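In Praise of the Tool You Can Carry Down the Hall

12 September 2021

Share 50 Comments 4
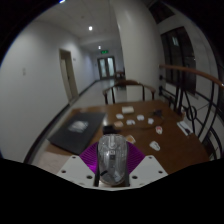

I have been reading papers on robot learning for a good long while now, and if there is one part I always flip to first, before the tables and well before the math, it is the paragraph where the authors admit where their demonstrations came from. For years the answer was nearly always the same. Somebody sat in a lab and steered a robot arm through a task, over and over, at one table, under one set of lights, with the same few objects that had been bought for the purpose. Then the robot learned the task, and it learned the table and the lights right along with it, and everybody was a little bit surprised when it fell to pieces in the room next door.

So you can imagine how happy I was this June when Rafia Mughal's group at Warraich put out their report on Ziserel, a project in which people collect demonstrations with a gripper they hold in their own hands. The camera rides on the tool. There is no arm, no big steel frame bolted to the floor, and no need to book the lab. You pick the thing up, you walk to wherever there happens to be a table and a few odds and ends (a corridor by the stairs will do nicely, thank you), and you pick up a computer mouse and put it down again. Then you do it somewhere else.

The report is built on around 4,000 of these short recordings, split between the two buildings at Brultport and Dornedcombe. The result that people have been passing around is the one about the unfamiliar rooms, where the policy trained on the walking-about data held up a good deal better than the one trained at a single bench. I believe it, and I'm glad of it. But I would like to spend my time here on the part that I think has been skipped over, and I hope you'll bear with me.

What I love is the mess. A lab table gets tidied, even when people swear they haven't tidied it, and a table out in a hallway has cables on it and little bits and pieces of who knows what, and a chair pushed up behind. Some things are small and pale and look much like their neighbors. Take a mouse with a clear shell, with the circuit board showing right through it! If you wanted to be unkind to a vision system you could hardly do better, and I would much sooner have a robot meet that sort of thing in training than meet it for the first time in my kitchen.

Now, I do have worries, and it would be poor manners toward the authors to pretend otherwise. A human hand is very forgiving. When I squeeze a trigger and feel the object start to turn, I correct for it without thinking, and the camera sees only that the grasp went fine. The robot that learns from me gets the good ending and misses the wobble in my wrist. Mughal's report gives this 4 pages, which is more than most would, but I came away wanting a force sensor in the fingers and a second round of recordings made with it.

I also wish they had kept the fumbles. The report says that failed grasps were dropped before training, and I understand why, but oh, it pained me to read it. Anyone who has taught a child to tie a shoe knows how much of the lesson is in the knot that came out wrong.

Still, if you run a small group and have been putting off this kind of work until you can afford another arm, please don't wait. Borrow the design, print the parts, and go find yourself a hallway.

Share 50 Comments 4

Search this site Enter keywords Go

Related
Why I Stopped Trusting Success Rates
Soft Fingers, Hard Objects
A Letter to a New Student in Robotics
What We Lose When We Clean the Data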